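Shared Tool Wall for the Model Workshop
Project report, 3 May 2021
Group: Vlasta Šťastný, Dušan Šimko, Silvia Oravec

1. Background

The model workshop in the Farías building is used by 52 students. Small tools were kept in two drawers under the window, and people often gave up looking and bought their own tape or scissors. Our project was to move the most used items to a pegboard behind one of the workbenches.

2. Method

In March we put a sheet of paper next to the drawers and asked everyone to write down what they took out. We collected entries for 30 days and ended up with 300 lines. Tape was written down most often, then scissors. We used the list to decide what should hang on the board and what could stay in the drawers.

3. Layout

Our first plan had every tool on its own hook. Čestmír Kollár, who runs the workshop, pointed out that short-handled tools fall off when someone bumps the bench, so we changed to a cup for those. Scissors hang by themselves next to the cup. The tape rolls go together on the right half, one hook per roll.
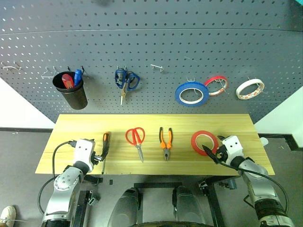
We left some hooks empty on purpose so other groups can add things without moving ours. Hooks can be shifted by hand, but it takes some force, and we would use a different type next time.

4. Results

We asked 7 students to find three items in the drawers and then on the board. All of them were faster with the board. Putting things back is still a problem, and tools are often left on the benchtop at the end of class. Silvia suggested painting outlines behind each item. We did not have time to test this.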